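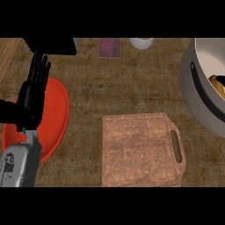
Simulated tabletop with the red plate, gray pot and cutting board.

Call for participants - rating robot hand motion, sim vs. real

We need people for a short study at the Mofokeng lab. No robotics background needed, in fact better if you have none.

Background, quick: we train our policies in simulation only, then score them in sim and on the real arm. Last round the two rankings mostly agreed, except for grasps near clutter, where sim scores came out too high. Want to know if human raters catch this from rendered clips alone. Method is called Dostska, preprint on request.

What you do
Watch short clips of kitchen table tasks, rendered ones like the one at the top. Mark the moment you think the grasp is going to fail, or press "fine". Then pick the better of 2 clips, many times over. It gets repetitive, there are breaks.

Time: 2 sessions, 12 clips per block, 3 blocks a session. Second session has to be on a differnt day.

Who: 18 or over, normal or corrected vision, comfortable reading English instructions. Not color blind, sorry - some of the trials depend on it. If you did the Vulton pilot you can't do this one.

Where: Fludby building, ground floor, ring at the side door. Remote not possible this time, we need the same moniter for everybody.

Pay: gift card after the second session. Travel not covered.

Slots start Wednesday, mornings fill first. Write to Ok-hee Bae with two times that work. Questions on consent or data go to Ro-un Yook.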